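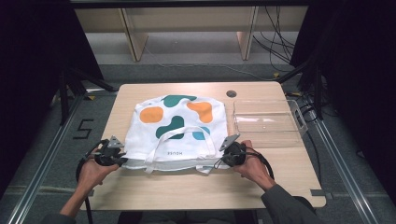
A printed canvas tote bag with white handles.

Tote bag

A tote bag is a large open bag with two handles, usually made of cotton or canvas. The verb "to tote" means to carry, and it is older than the bag itself. Cotton cloth for totes is sold by weight. Thin bags use cloth of 180 grams per square meter, and the Plumix shopping model uses 186. Stronger canvas is also common for books and tools.

Patterns are mostly added by screen printing, before or after the sewing. The workshop Soneo prints up to 800 bags in one day in its August season.

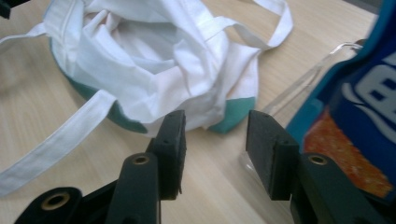

At what temperature should a cotton tote be washed?
Most makers advise 30 degrees Celsius, with the bag turned inside out. Warmer water can shrink the cloth and make the print pale.

See also: Shopping bag, Canvas, Screen printing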